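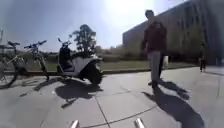

**SKERNTHORPE, 4 August 2020.** Skedlow today released Wundier 4, the new version of its navigation software for robots that travel on sidewalks, campus paths and public squares. The release replaces the part of the software that predicts where people on foot are going, adds a new way of handling low sun, and puts the planner's decisions into a log that site operators can read without help from an engineer.

Wundier 4 is available now to all customers with a current license. Robots already running Wundier 3 can be updated over the network while they are docked.

**Predicting people on foot**

Earlier versions of Wundier treated each pedestrian as a moving circle with a speed and a direction. The planner kept a fixed distance from the circle and stopped when it could not. On narrow sidewalks this worked well enough. On wide paved areas, where people cross at any angle and change course to reach a door or a parked bicycle, it led to robots that stopped often and took a long time to start again.

The new version keeps several possible paths for each person and updates all of them with every camera image. Paths that no longer fit what the person is doing are dropped. The planner then picks a speed and a line that leave room for the paths that remain. In most cases the robot slows down early and keeps rolling.

The prediction range depends on distance. A person close to the robot is tracked in detail, including body direction. A person farther off, such as someone walking beside a building on the other side of a square, is tracked as a simple position until the gap closes. This keeps the processing load steady when there are many people in view, and it allows Wundier 4 to run on the same onboard computer as the previous version.

**Low sun and long shadows**

Customers have asked for better behavior early and late in the day more than for any other change. Sun low over the horizon washes out part of the camera image and lays long shadows across the pavement. In Wundier 3, a dark shadow on light concrete could be marked as an obstacle or a drop, and the robot would stop or steer around it.

Wundier 4 compares each dark area with the position of the sun, which it works out from the time and the robot's location, and with the objects standing nearby. If a shadow lines up with a person, a tree or a parked scooter, the ground under it stays marked as drivable, provided the depth reading agrees. If the two disagree, the robot slows down and takes more readings before it goes on.

Glare is handled separately. The software splits the camera image into zones and gives each zone a confidence score. Zones that are too bright to read are left out of the pedestrian tracker until they clear, and the robot lowers its top speed to match what it can still see. Operators can set how far the speed drops.

**Parked bicycles and scooters**

Wundier 4 has a separate class for parked two-wheelers. Thin wheels, handlebars and mirrors are easy to underestimate from a single viewpoint, so the software now draws a full outline around each bicycle or scooter and adds a margin at handlebar height. The margin can be changed for each site.

Parked vehicles are stored in a short-term layer on top of the site map. The layer is cleared when the robot passes again and finds the space open. Curbs, hedges and building walls stay in the permanent map and are used to correct the robot's position.

**Field testing**

Before release, the software was tested for 35 days on public paths and paved squares in Skernthorpe. Test robots covered 626 kilometers in that time. Routes were chosen to include open pavement, grass edges with curbs, bicycle parking and building entrances, and runs were scheduled at different hours so that the sun stood at different heights and angles.

Every unplanned stop was reviewed by hand. Stops with a clear cause in the software were turned into test cases and added to the simulation suite, which is run in full before each update is sent out. The suite ships with Wundier 4, and customers who write their own modules can run it against their code.

**A readable decision log**

Each time the robot changes speed or course by more than a set amount, Wundier 4 writes one line to a decision log. The line gives the time, the map position, the action taken and the main reason, in plain words. Typical entries are "slowed, person crossing from right" and "stopped, left camera zone too bright."

The log can be opened in any text editor or viewed on the site map in Parisi, Skedlow's desktop tool for route planning and fleet monitoring. Parisi users can filter entries by route, hour or cause, and can replay the planner's view for any entry. Camera images are not stored with the log unless the operator turns that option on. When it is on, faces are blurred on the robot before the image is saved.

**Known limits**

Wundier 4 is not rated for snow cover or for unlit paths at night. Wet pavement with strong sun on it can still cause short stops, and work on this is continuing. Robots with only one forward camera will receive the new pedestrian prediction and the decision log, but not the shadow check, which needs a depth sensor.

Sites that changed the default stopping distance in Wundier 3 should review that setting after the update. The old value is carried over, but it is now measured from the front edge of the robot's body and no longer from the camera mount.

**Availability and support**

The update is free for customers with a current license. New licenses are sold per robot, with a lower rate for fleets of 100 or more. Wundier 3 will receive security fixes until the end of March and will then be retired.

Release notes, the migration guide and the simulation suite can be downloaded from the Skedlow customer portal. Parisi must be updated before the first robot is moved to the new version.

**About Skedlow**

Skedlow develops navigation and fleet software for small outdoor robots. Its products are Wundier, which runs on the robot, and Parisi, which runs in the operations office. The company is based in Skernthorpe.

Press inquiries: Skedlow press office, Skernthorpe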